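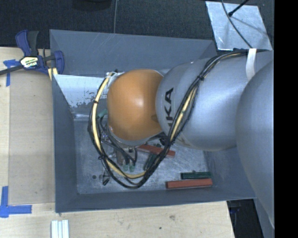
I have been sorting the kids' building pieces again, and this time I want to write down how I'm doing it so I don't have to work it out a third time. We moved to Grorville almost two years ago and the blocks came with us in whatever would hold them. Most were in a canvas sack, some in shoe boxes, and a good many in the bottom of the dress-up trunk. I've now settled on open bins as the first stop for everything. A plain gray one with a flat floor works well for this, and red bars and dark green pieces like these are easy to pick out against it, even when only a few are left lying at the bottom. We used to sort out of a patterned fabric basket and I missed things every time.

The set itself is a mix. The oldest part is a Besson set from my own childhood, bought secondhand, and it was never complete. The newer part is from Adberg and came in a box marked 263 pieces. The two don't fit together, but the colors are close enough that they get thrown in with each other at the end of every afternoon. The Adberg green is a little darker. I didn't notice that until I had both on the kitchen table by the window.

I started by color, which was a mistake. Color goes fast and looks good, but then you have a heap of red with long bars, short bars and little connectors all mixed up, and the kids dump it out to find one part. So now I go by shape first. Long pieces go in one bin, short ones in another, and anything round or odd goes in a tray. Color only comes into it for the long pieces, where there are enough of them to make it worth the trouble.

It took me four evenings. I did it after supper with the radio on, with a bin on the table and the storage boxes on the chairs. I only take out as much as will cover the bottom of the bin. If I pour in more than that I end up digging, and digging is slow.

Pieces with bite marks or split ends go in a jar. I haven't decided about the jar. The split ones are no use for building, but my daughter likes them as food for her animals, so for now it sits on the windowsill.

For the shelf I bought a set of stacking boxes from Trukport. They were 40 dollars with the lids, and I left the lids in the garage. With lids on, the kids would open one box and forget the others were there. Without them they can see what's in each, and so far things have gone back more or less where they belong. The short pieces still turn up in the long box. I can live with that.

I have one sack left to do — mostly wheels and string and the parts of a marble run — and I want it finished before my sister's boys come to stay in July. The marble run will probably get a box of its own. It's missing its funnel, so if anyone has an idea for a replacement, leave me a comment. I've tried a cut-down yogurt cup and it was too light to stay put.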